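Relatório de progresso ao programa Fultix
Projeto Sondach: braço manipulador de bancada
Data: 18 de março de 2023
Responsável pelo acompanhamento: Reginald Holloway

1. Situação geral

A montagem mecânica do braço está concluída e a fiação da garra foi refeita. Desde o último relatório, de outubro, o trabalho se concentrou na estação de testes e no registro de tentativas com louça. A oficina compartilhada Grurkska manteve a cessão da bancada encostada à parede, nas mesmas condições de antes.

A tarefa de referência continua sendo o par prato e tigela. O braço deve pegar a tigela, levantá-la e devolvê-la ao prato sem arrastar a peça de baixo. Escolhemos peças de cores diferentes para facilitar a separação no software de visão, que chamamos internamente de Khúc.

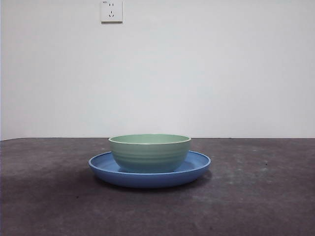
Figura 1. Tigela verde-clara sobre o prato azul, vista da câmera fixa.

A câmera fixa serve para conferir a posição das peças entre uma tentativa e outra. O ângulo é baixo e mostra pouco do interior da tigela. Para o Khúc isso atrapalha o cálculo do centro da borda, e por enquanto usamos essa imagem só para conferência.

2. Garra e câmera do punho

Os dedos atuais são a terceira versão. A primeira flexionava demais na ponta e a segunda batia na borda do prato antes de chegar à tigela. Os novos são mais estreitos na extremidade. O suporte da câmera do punho também foi trocado, pois o anterior afrouxava depois de uma hora de uso.

O curso da garra foi recalibrado com a mesa livre à frente dos dedos. O limite de fechamento no software mantém uma folga entre as pontas, para poupar o servo.

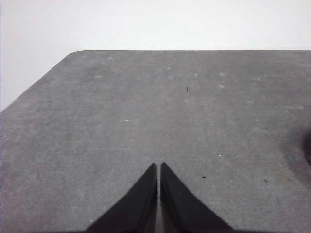 Figura 2. Dedos da garra quase fechados, vistos da câmera do punho.

A superfície cinza da bancada junta fiapos e poeira. O Khúc chegou a marcar pontos escuros como objetos, e foi incluído um filtro por área mínima. Falta testar o filtro com peças pequenas, o que não está no escopo desta fase.

3. Tentativas registradas

Foram gravadas 1.039 tentativas, de uma meta de 2.000 para o fim da fase. Em 83 delas a gravação ficou incompleta por perda de comunicação com a câmera do punho. Esses registros foram separados e não entram na meta. O cabo foi substituído e a falha não voltou a aparecer.

O braço ainda erra mais quando a tigela está deslocada em relação ao centro do prato. Nessa posição, o dedo do lado mais próximo da borda precisa descer por um espaço menor.

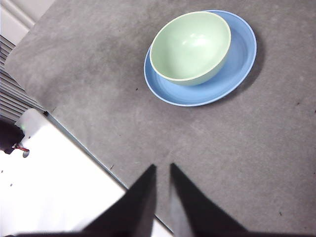

Figura 3. Prato e tigela à frente da garra aberta, com a tigela deslocada no prato.

O reflexo no interior da tigela também prejudica a leitura da borda. Vamos experimentar uma luminária com difusor antes de mexer no código.

4. Próximas etapas

Completar as tentativas até a meta. Instalar a luminária e repetir a calibração de cor. Prender melhor os cabos junto à base. Imprimir um jogo reserva de dedos.

Não há pedido de verba adicional. O prazo da fase continua o mesmo, e a planilha de despesas segue em arquivo separado.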